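Gandberg's palletising cell gets its yearly going-over, and a new home for its programs

Monday, May 16, 2022

If you have ever walked past the far end of the Gandberg packing hall on an ordinary weekday, you will know the sound of the palletising cell even if you have never seen it: a sort of sigh, a pause, then the soft bump of a carton going down on top of another carton. Last week the sigh went missing for three days, and quite a few people at Gandberg told us they found it hard to settle without it. The cell was down for its yearly service, the longest stop it has had since it was put in, and we were kindly allowed to come and get in the way.

Gandberg packs jars and bottled sauces for a handful of small makers, and the cell stacks the finished cartons on to pallets at the end of the line. On a good day it lifts 900 of them. It is one arm inside a fence, with a conveyor coming in at the left and two pallet places at the front, and it was set up by Brornel, the firm that still looks after it. The man from Brornel is Nnamdi Olaniyan, who has been coming to the hall long enough to have his own mug in the canteen cupboard, and who was very patient with our questions while lying on his back for a good part of the first morning.

He started, as he always does, by doing nothing to the machine at all. He had the line run as normal for an hour and stood by the fence with a notebook, listening and watching the cartons land. Then he stopped the arm, locked off the power and the air, hung his tag on the switch and put the only key in his pocket, where it stayed until he was finished for the day. Gandberg's own people do the same whenever they go inside the fence, even if it is only to fetch a dropped carton, and there is a hook by the gate with a padlock for each of them.

The gripper came off first. It is a plate of rubber suction cups on springs, and the cups do wear, mostly at the front edge where they meet the carton first. All of them were changed, worn or otherwise, along with the filter behind the vacuum pump, which Nnamdi held up to the light for us and which had a good coat of cardboard dust on it. He told us he would rather see that filter cleaned every week than changed once a year, and there is now a line for it on the Friday sheet. The air hoses running along the arm had rubbed in one spot near the elbow, so a length was replaced and the clips moved a little further back to give it room to swing.

After that it was the turn of grease and batteries. The arm has small batteries that help it to remember where its joints are when the power is off, and if they are left to go flat there is a long afternoon of setting every joint back to its marks by eye. They were changed with the controller switched on, as the book asks, with the arm's brakes on and everyone well outside the fence. The greasing took up what was left of the day. It can't be hurried, as the old grease has to find its way out while the new goes in, and there was a fair amount of tea drunk beside the drip trays.

The second day was the one that people had been a touch nervous about. Until now the cell's programs, the stacking patterns and the record of every stop have lived on an old desktop computer under the line leader's desk, which had begun to take a very long time over waking up in the mornings. Nnamdi had been asking about it since March. Gandberg agreed to move the whole lot on to a proper server, with its own network switch, so that the cell's controller, the carton scanner and the screen at the line leader's desk would all talk through one place and could be backed up every night without anybody having to remember a memory stick.

The putting together was done at a table, well out of the dust of the hall, and it was slower and homelier work than we had pictured. There is a good deal of waiting in it. Something is plugged in, something is copied across, a bar creeps along a screen, and in between there is time to talk about football and the price of diesel. The patch cables had been ordered separately and came in the post.
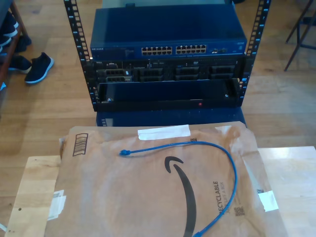
Copying the old computer's files took most of the afternoon, and it brought up some curiosities. There were stacking patterns for cartons that Gandberg has not packed in years, one for a Christmas gift box that went out of the catalogue long ago, and 11 different versions of the pattern for the tall Sembiring bottles, all with slightly different names and only one of them in use. Nnamdi and the line leader went through them together, kept the good one, and put the others in a folder marked "old" that neither of them could quite bring themselves to delete. The stop record went over whole. It will be a help to Brornel, who can now look back over a run of small faults and see whether they bunch up on one product or at one time of day.

Each device on the cell was given a fixed address, and these were typed up and put in a plastic sleeve on the inside of the controller door. We were asked to mention this in case anyone on the late shift goes looking for the list in its old place, which was a sheet of paper taped under the desk.

On the third morning the arm was taken through its paces with the fence shut, first empty and very slowly, then slowly with empty cartons, then with full ones. The home position was checked against the marks on the joints and was where it should be. The right-hand pallet place was out by a little, enough that the top layer had been leaning towards the wall, and Nnamdi taught the corner points again, nudging the arm along with the handheld pendant and bending down to look between the carton and the pallet each time. The light curtains were tested with a rod at the top, middle and bottom, and both of the emergency stop buttons were pressed and reset, as was the gate switch. All of this was signed for in the cell's book.

By the early part of the afternoon the line was back up, at half speed for the first pallet and then at full. The first proper load was Stolel chutney, a heavy little carton that tends to find out a tired suction cup, and it went up layer by layer with no drops. The counter on the line leader's screen, now reading from the new server, stood at 972 at the end of the following day, and the folk in the hall were pleased with that after three days of stacking by hand.

There are a couple of small things still to come. Brornel will be back for a morning to fit a guard over the bit of hose that had rubbed, and to show the late shift how to bring back a stacking pattern from the backup, should they ever need to. The old desktop stays under the desk, unplugged, until that has been done. Anyone at Gandberg who would like to sit in on the backup session is asked to put their name on the sheet by the canteen door, and the weekly filter clean starts this Friday with the early shift.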